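Microfiber for wiping down shared desks — lint and streaks
Workspace Care board

fennimore_k
22 Nov 2021
We have 16 desks in one open room, mostly light tops plus a few dark gray ones with white legs. The dark ones show every streak. Currently using a general-purpose Nudora cloth, damp, with Fadance spray at the label dilution. Ceiling is white and corrugated with fluorescent strips, so glare makes it worse.
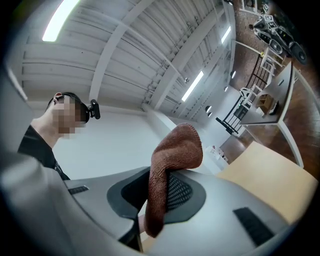

Pile on these cloths is fairly long. I suspect it holds too much liquid for a flat top but have not tested a short pile yet.

ostrava9
Pile length is secondary. You are over-wetting. Spray the cloth, three pulls of the trigger, fold to quarters, turn to a fresh face per desk.

fennimore_k
Tried that in April. Streaks on the dark tops were unchanged.

pell_grain
Disagree with ostrava9. Long pile leaves a film on smooth tops whatever the dose. Whitlock flat weave, one damp pass, one dry pass. Also stop using softener in the wash.

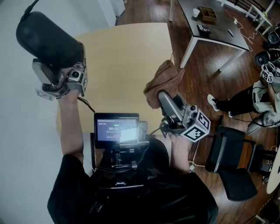 Order of work matters as much as the cloth. Small items come off first — on that gray table it would be the cup, the compartment tray and the black calculator or keypad — then wipe back to front. A brown cloth hides its own dirt, so go by wash count. I retire mine at 56.

ostrava9
56 is optimistic. The edges go stiff well before that if the dryer is hot.

pell_grain
Mine are line dried.

fennimore_k
No softener here. Ordering 9 of the Whitlock and a bottle of Cevener to compare on the dark tops. Same water for both.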